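The Long Way Around to a School Board Seat

I have been to a lot of campaign kickoffs in my life, and most of them smell like sheet cake.
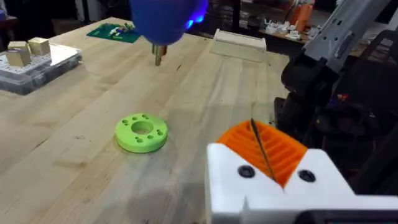
Shahnaz Weerasinghe's smelled like onions. She had been frying them since noon in the kitchen behind the Erkemlow Grange, and by the time I got my coat off she'd already handed me a plate and asked whether I'd thought about the bus routes. I hadn't. I have now, believe me.

Shahnaz is running for the open seat on the Erkemlow school board, the one Adelino Simões gave up in May after three terms and a knee replacement. It's an unpaid job. You get a parking spot, a binder and a lot of email. The last time the seat was contested, 768 people voted in total, and Adelino won it by five. (He still has the tally sheet. He showed it to me on his phone twice.)

So why would anyone fight for it? And this year there really is a fight! Her opponent, Till Strobel, has yard signs all the way out to Plotano Road, good heavy ones with the metal legs, and he's been knocking on doors since before the leaves turned. I like Till. He coached my nephew in wrestling, and he'll tell you straight out that he wants to close the Lytvynenko building and move those kids across town to save on heating. He has a spreadsheet. I've seen the spreadsheet, and it's a pretty good spreadsheet.

Shahnaz wants to keep Lytvynenko open, and her case comes down to the bus. If the building closes, she says, kids out on the north end will be riding up to 30 minutes longer each morning, and that's before it snows. She drove the route herself one morning with a thermos and a legal pad, and then she made Mizanur Seneviratne, her campaign manager, drive it too. Mizanur had never managed a campaign before this one. He sells flooring. He told me the two lines of work have more in common than I'd think, and then got called away to fix the microphone before he could explain.

The speech itself was short. She talked over the coffee urn for the first minute, then somebody unplugged it and she slowed down. She said she was tired of decisions getting made at meetings that start at 4:00, when half the parents in town are still at work. That got the biggest applause of the evening, bigger than the bus stuff, and I noticed a couple of Till's supporters clapping along in the back row — one of them still had his button on.

Afterward I sat with Asanka Sarkar, who teaches fourth grade at Lytvynenko and was wearing an old gray Tultex sweatshirt from some long-ago field day. I asked her who was going to win. She said she was staying out of it, and then she talked for 20 minutes, mostly about the roof. Both candidates have promised her a roof. She'd like it in writing.

The two of them will debate on 16th December in the high school library, starting at seven, so the parents with day jobs can make it. Till suggested the time himself, which I thought was decent of him. I'll be there with my own list of questions, most of them about buses, and I'm told there will be onions.

We use cookies to improve your experience on this site. By continuing to browse, you agree to our use of cookies. Accept | Manage preferences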